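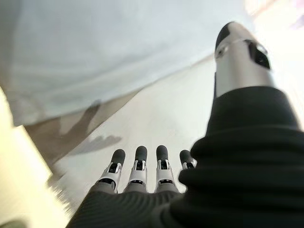

Mirjana Stoyanova asked after the last lecture why we spend a whole unit on bed linen, when most of the guests never think of it. Her question is a fair one, and I will try to answer it in these notes.

Small Guest Houses: Operations
Unit 12. Bed linen, from the cupboard to the laundry and back
Handout, version of Oct 26, 2024

1. What we mean by linen

In this course "linen" is the trade word for all sheets, pillowcases, duvet covers and towels, also when they are made of cotton or of a cotton mix. Very few guest houses use real linen now. In the reading for this unit you will meet the word "flatwork". It means the pieces which can be ironed flat, so sheets and pillowcases belong to it and towels do not.

2. Par stock

One par is the quantity of linen needed to dress every bed in the house once. A house with its own washing machines can live with three par: one on the beds, one in the wash, one on the shelf. If the linen goes out to a laundry, you need a further par for what is in the van or waiting at the laundry, and in a busy season one more for safety.

Students often calculate the par from the number of rooms. Please calculate it from the beds, and separately for each size of bed. A family room with a double and a single needs both sizes, and it is exactly the single sheets which are missing on a Saturday evening in summer.

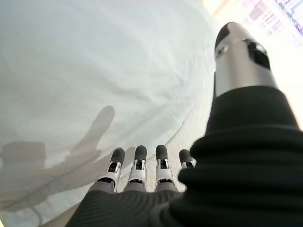

The stock must be counted completely at least twice in a year. Count everything on the same morning, including what is on the beds and what is at the laundry, otherwise the same sheet is counted two times. The hotel in Komville which we use as our case study counted in February and found 3729 pieces. Its purchase book said there should be more, and the difference was largest in pillowcases. They are small, they are used as dust cloths, and they travel home in suitcases by mistake.

3. Life of a sheet

A sheet does not wear out mainly from sleeping. It wears out from washing, from too much bleach and from a dryer which is too hot. Look first at the hem and at the place where the shoulders lie. When you hold the cloth against a window and the light comes through unevenly, take it out of use.

Discarded sheets should be marked or cut on the same day. If they go back to the shelf "for the moment", they will be on a bed by the end of the week.

New linen should be washed before the first use and put at the bottom of the pile. The rule is the same as in a kitchen store: the oldest comes out first. Clean linen also profits from a rest of one day on the shelf after ironing, if the stock permits it.

4. Own laundry or outside laundry

We compared the two in class with the Narnetti worksheet. Please remember that the price per kilo is only one line in the comparison. Water, energy, repair of machines and the hours of the staff must be on the other side, and the floor space too.

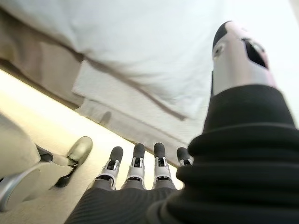

Keir Baird objected that the worksheet makes the outside laundry look better than it is, as it has no line for pieces which come back damaged or do not come back. I agree with him. Please add this line yourselves, under "losses", and use the same percentage for both cases unless you have better information.

There is a third way, linen hire. The laundry owns the sheets and you pay for each use. It is convenient for a house which is closed in winter. The disadvantage is that you cannot choose the quality, and the contract is often for a long time. Read the paragraph about minimum quantities twice.

5. Making up the room

The order of work which we practise is: open the window, strip the bed, take the used linen out of the room, and only then bring in the clean pieces. Used and clean linen should not lie on the same surface. The floor is not a place for either of them.

Things of the guest stay where they are. If something lies on the bed, it may be moved to a chair and put back afterwards. Bags are not opened and, if possible, not lifted.

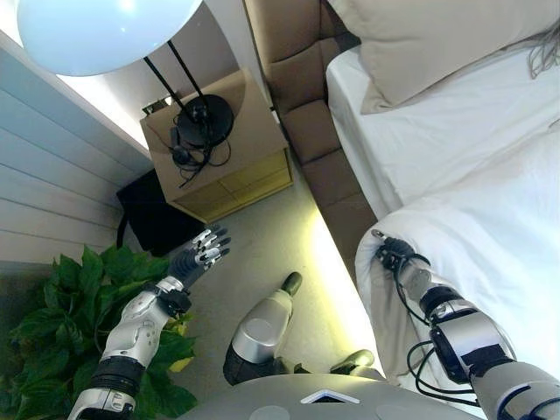 Fig. 4. Bedroom corner with bed, nightstand and potted plant.

6. For the next meeting

Read chapter 2 of the course book. Calculate the par stock for a house with 21 beds, of which nine are doubles, once with its own laundry and once with an outside laundry. Write down your assumptions about the season.

Oanh Trình and Lionel Sedgwick will present the Zilia contract. Questions about the calculation can be sent to me until the evening before.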